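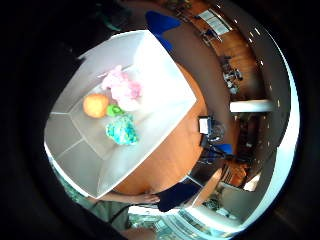

Chapter 4: Sorting Things Out

Category: Introductory Texts / Information and Everyday Life

Take a handful of small things from the nearest drawer and put them in a shallow box. An orange ball will do, and a bit of something pink and fluffy, and whatever else comes to hand. Now try to put them in order. Go ahead, I'll wait!

Most people start with color. A few start with size, and every so often somebody squeezes each object first and sorts by how soft it is, and I always want to shake that person's hand. None of them has been told what "in order" means. You picked a rule without being asked, you probably picked it in a second or two, and you may not have noticed there was a choice at all. This whole chapter lives inside that second or two.

Sorting is one of the oldest jobs people do with their heads. We sort mail, laundry, seeds, songs, tax records, bones, complaints. We sort other people, too, sometimes kindly and sometimes terribly, and we'll get to that in section 4.5. For now I want you to fall a little bit in love with the plain version, the kind that happens on a table with the lamp on.

4.1 The button room at Arberg

In the town of Arberg there used to be a factory that made buttons, and when it closed, the leftover stock went to the town museum in flour sacks. Frauke Strobel was given the job of putting it on shelves. She was new, she had one long table and a February with very little heating, and she assumed the work would take her until spring.

She began with material. Horn went here, shell there, glass by the window, metal near the door. It was going well until she reached the covered buttons, which have a metal core with cloth stretched over the top. Are those metal? Are they cloth? She made a new pile. Then she found glass buttons with metal loops on the back, and horn buttons with shell set into the middle, and by the end of the week the new pile was the biggest one on the table.

So she swept everything together and started again with the number of holes. It was wonderfully clear. Two holes, four holes, a loop behind. Every button had a home and no button had two. And when the first visitor came in, a tailor who wanted to see how dress buttons had changed over the years, the system was no help to him whatsoever. He had to look through 2,000 buttons with four holes to find the nine he cared about.

I love this story because both of her systems were good. The first one matched how people talk about buttons, but it leaked. The second didn't leak at all, and it answered a question that the tailor hadn't asked. Keep these two troubles in mind, as they'll come back in every section that follows. We'll call the first one overlap (a thing belongs in two places) and the second one mismatch (the groups are tidy but don't fit what the user came for).

Strobel's third system is still in use. She shelved the buttons by the kind of garment they were made for, as far as the factory's order books could tell her, and she wrote everything else on a card. Material, holes, color, size, one card per type, 600 cards in all. A button can only sit in one drawer. A card can say as many things as you have room to write — and that small difference between the thing and the record of the thing is what made the modern library possible.

4.2 Where does the thing go, and where does the word go?

Let's stay with that difference for a while. Suppose you own a book about cooking fish on sailboats. On your shelf it has to stand in one spot, with the cookbooks or with the sailing books. You can't saw it in half. In a catalog, though, it can appear under cooking, under fish, under boats, and under "presents from my uncle" if that's how you remember it.

The public library in Lorkunport ran into this head-on when it moved into its new building. Jae-in Kwon, who planned the move, asked readers to walk over to where they thought a certain book would be and stand there. She did this with 120 titles. For plain subjects such as gardening, people ended up in the same aisle. For a book on the history of bread they were all over the building: cooking, history, farming, religion, and one man by the front desk who said he'd simply ask.

The man at the desk had a perfectly good method, by the way. Asking a person is a way of searching, and a very powerful one, and we tend to leave it out when we draw diagrams of how information works. Section 4.4 puts it back in.

Kwon kept the bread book in history and put a wooden block in its place among the cookbooks, with a note saying where to look. Librarians call this a dummy. It's a catalog entry that has climbed down off its card and gone to live on the shelf, and I think that's delightful.

4.3 What you'll be able to do

By the end of the chapter you should be able to look at any set of groups, from a spice rack to a job listing page, and say what rule was used to make it. You should be able to find at least one item that the rule handles badly. You'll also learn to write a simple record with several fields and to explain why a "miscellaneous" group tends to grow.

You don't need any math beyond counting. You do need a notebook, and I'd really like it to be paper for this one, since you'll be drawing boxes and crossing them out.

Words to watch for: category, field, record, overlap, mismatch, cross-reference, residue. The last is the term we'll use for whatever is left on the table when your groups are full.

Warm-up

Before you read on, open one drawer at home and write down the groups you find in it, using your own names for them. Then ask someone who shares the drawer to do the same without seeing your list. Bring both lists to class on Wednesday. Keep any item that you named differently, as you'll need it for the first activity in section 4.4.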